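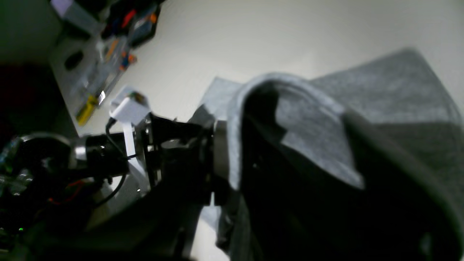
Good afternoon. My subject is grated cheese in bags, and the white powder that keeps the pieces apart. Most of you have bought it, I also buy it. Start slowly, let people think of their own refrigerator. The powder is usually starch or cellulose, and on the package it is called an anti-caking agent. 

Next point: the survey. We asked 832 shoppers in Oakley if grated cheese contains anything besides cheese. Of these, 499 said no. Pause here. Please do not laugh at them, because in my first year at Fostik I would have given the same answer.

Then the story of Barry Wragg. He had a small dairy shop in Tukavar and he tried to sell grated cheese with no powder at all. After 2 days in the bag it became one solid piece, and the customers brought it back. So he put the starch in, and wrote it on the front of the package in large letters. Tell the people that he sold 1,000 bags in May with this label.

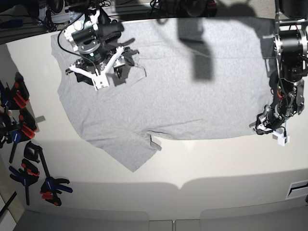
The customers who complained before were mostly satisfied. One woman wrote that she finally understood why her sauce was grainy - this letter I will read aloud if there is time.

Now the difficult part. Cellulose for food is often made from wood pulp, and newspapers like to write "sawdust in your cheese." I think this word is unfair. It is cleaned and refined, and it is permitted. But I also think the industry made the problem itself when it printed the ingredient so small on the back. Say both things, and do not hurry over the second one.

If somebody asks about the Dratalo brand, answer only what is on the package.

Last: ask who grates their own cheese at home. Wait for the hands. Then questions, and remember to repeat each question into the microphone.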